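Home Features Walks Food Back Issues Subscribe
Search the magazine Go

The Valley That Listens for Its Weather

August 27, 2022

The first thing you learn in Melis is that the fog has a name for every hour it shows up. The early kind, which slides in off the reservoir before the bakery opens, is the melleo. The late kind comes down from the ridge and stays for supper. There are others, and people argue about them with real pleasure, usually while standing in the road.

I came for two days in April and stayed for eight. I had planned to write about the cheese (which is wonderful, and I will get to it another time), but on my first morning I heard a horn. One long note, then a short one, from somewhere up the hill. A minute later a second horn answered from across the valley, lower and a bit wobbly, and I stood there in my socks at the open window and grinned like a kid.

The horns are how Melis talks when it can't see. They go back to the days when the Zidden quarry ran carts down the mountain and drivers needed to know whether the bridge was clear. The quarry closed long ago, but the horns kept going, passed along through families and repaired so many times that some of them must be more solder than brass.

Brunello Martinelli plays the one at Ovidach, a cluster of farmhouses 1,260 meters up. He learned from his aunt, who could make hers heard at the church on a still day. "You don't blow hard," he told me, handing it over. "You blow slow." I blew slow. A goat looked up. He was very kind about it!

Each farm has its own call, and the calls work a lot like handwriting. Brunello can tell who is playing, and whether they slept well, from the first few seconds. He taught me three of them over coffee, tapping out the lengths on the table with a spoon, and I still hum them when I do the dishes. 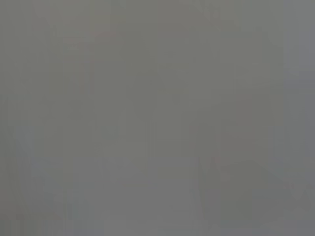 Walking the horn path

The path that links the old horn posts starts behind the church and climbs to the chapel at 1,683 meters. It's steep at the start, then it levels out through beech woods and you can get your breath back. Allow a full day, and carry more water than you think you need. The spring at Ovidach is good, but the next one up runs dry in late summer.

There are 20 posts, each a flat stone with a farm's call carved into it in long and short lines. Bring a child if you have one handy, as they pick up the calls far faster than we do. Two girls passed me near the top singing the whole valley in order, farm by farm, and they only stopped to correct my version of the Ovidach one. I had the short note in the wrong place.

Contact the editors | Copyright 2022, all rights reserved | Back to top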